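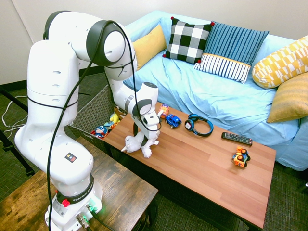 21/05/2025

Right, second proper day with the Flulla trial and my tea has gone cold twice, so I'm writing this up before I forget which bits I was cross about and which bits I was just hungry for.

For anyone who missed the last entry, Flulla is the tidying package from Baltum. You bring your own arm (ours is the Franka, bolted to the old brown side table as usual) and they send you the software, the wrist camera bracket and a setup guide of 36 pages, most of which I've now read in bed. The idea is you tell it what goes where and it learns your living room. £1,882 for the year if we keep it, and nothing if we send it back before the trial's up.

Setup was better than I'd feared! The fixed camera sorted itself out on the second go. The wrist one was more of a faff, and I had to ring Baltum's helpline, where a very patient chap talked me through the calibration page, and it was me who'd skipped a step. Page 19, in a grey box. I maintain that grey boxes are where you put things you don't want people to read.

So, today's job was soft toys and the wicker basket. I'd been looking forward to the unicorn because it's such an awkward thing, all fluff and short legs, and then the glittery parts, which is where I thought the wrist view would get itself in a muddle. Close up it's mostly sparkle. 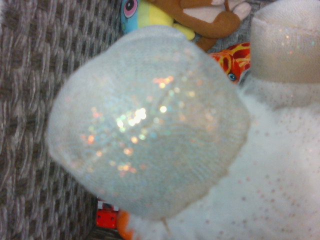
Prendgate Home Robotics Club

I sat and stared at that view for ages. Dots of pink and green and gold all over the place, and the fuzzy edges going soft, and I honestly couldn't have told you where a leg stopped and the tummy started if I hadn't known the toy. Flulla draws its suggested grip as a little pair of lines on the screen, and I found I was leaning in and muttering at it like someone watching the snooker.

Its favourite trick is to dither. It'll pick a spot, hover, change its mind, pick another one a whisker to the left. Róisín thinks that's sensible and I think it's maddening. She pointed out that I do exactly the same in the cereal aisle, so we left it there.

There's a slider called "confidence" in the settings, which I nudged down a bit after lunch, and it got on with things more briskly. I'd like the guide to say what the slider does to everything else, mind you. I've put that on the list for Baltum along with the font size.
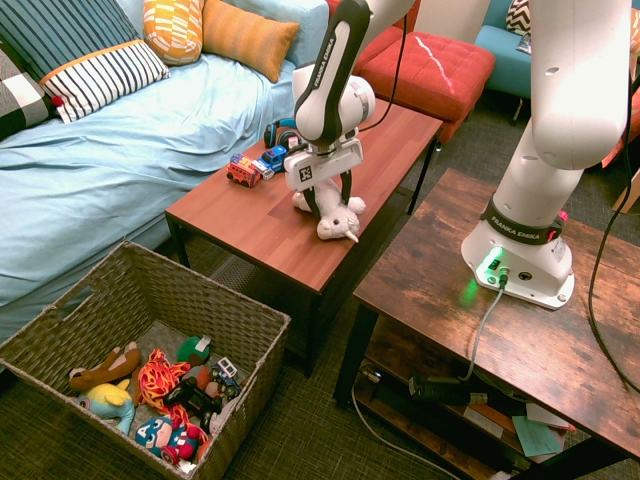
Fingers closed on the unicorn, with the toy vehicles parked behind.

Cars I've mostly left for another day, though they stayed out on the coffee table because I wanted a bit of clutter about. An empty table is no sort of test. I did have a go at naming them in the app and it only lets you have short names, so the fire engine is FIRE ENG, which sounds like a complaint.

We tried Eskola's package back in November, and I keep comparing the two. Eskola's was prettier to look at and much quicker to install, but you couldn't teach it a new toy without uploading a whole batch of pictures and waiting till the next morning. With this one you hold the toy up, turn it round, press the button, done. That's a big mark in its favour for me, especially with soft toys, which never sit the same way two times running.
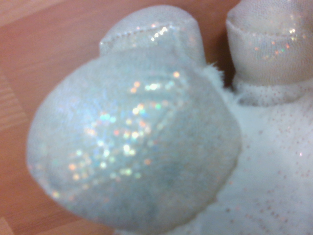

Photo: Róisín Scanlon

Grumbles, then. The app logs me out whenever I make a brew. The fans on the control box sound like a hairdryer in the next room (ours do anyway, so I can't pin all of that on Flulla). And I wish you could save the wrist pictures straight from the main page, instead of digging through 2 menus and a pop-up.

But I like it more than I did yesterday. I think I'd want to see it cope with the headphones and the telly remote before I put my hand up for spending club money, and Róisín wants to try it with the curtains drawn, to see what the glitter does then.

Must charge the tablet tonight, and email Baltum about the bracket screws. They've sent 4 and one's the wrong length.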